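Kitchen Reset Assistant, part-time
Pidham Home Services
Posted: Sat 30 December

Pidham Home Services is hiring a part-time assistant for its kitchen work. We go into people's homes, clear the counters and drawers, clean, and put things back in an order the household can keep up. Most of our clients are in Prorcombe, with a few in Miltine.

The job is 9 hours a week, split over 2 visits. You will work with Florian Wyss, who runs the kitchen side and will be with you on every visit until you are ready to lead one.

What you will do

Take everything out of the drawers, wipe it down and sort it on the counter with like things together. Tea goes with tea, spices with spices, snacks in one spot. Check dates on packets and set aside anything past its date for the client to decide on. We don't throw out a client's food without asking.

Move small appliances, clean under and behind them, and talk with the client about which ones need to stay out. Toasters and toaster ovens have to be unplugged and cool before you touch the crumb tray.

Wipe wooden boards and trays with a damp cloth and dry them right away. They don't go in the sink to soak. Stone and marble-look counters get the mild cleaner from the kit and nothing else.

Counters and a drawer:

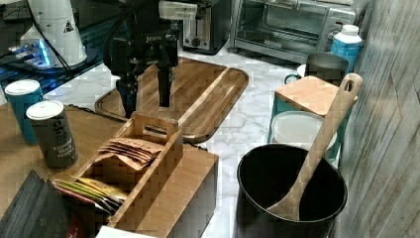
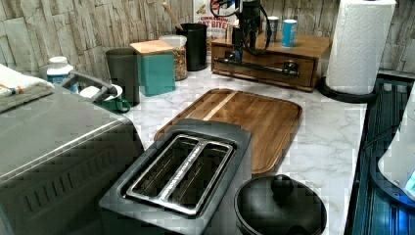
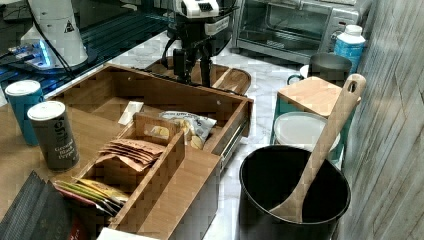 Before anything goes back, you will sit down with the client and go over what they use every day, what they use once in a while and what they would like gone. This takes longer than people expect. Please don't rush it. Write the result on the visit sheet so the next person knows where things belong.

What we ask for

You should be able to lift a full drawer with a second person and stand for most of a visit. You need to be polite with people who feel awkward about their kitchens. Paid cleaning experience helps but we will train you. A driver's license is useful for Miltine. Prorcombe visits can be reached by bus.

Pay and start

Pay is $400 a week during training and is reviewed after that. Travel between clients is paid time. Cloths, cleaner, gloves, labels and bins are supplied.

How to apply

Send a short letter and one reference to Urs Zaugg, Pidham Home Services, 341 Sekiguchi Building, Prorcombe. Put "Kitchen assistant" on the envelope. Tell us which days you can work and whether you have any allergies to cleaning products or nuts. We hold a paid trial visit before making an offer.

If you applied in October, you don't need to send your papers again. A note saying you are still interested is enough.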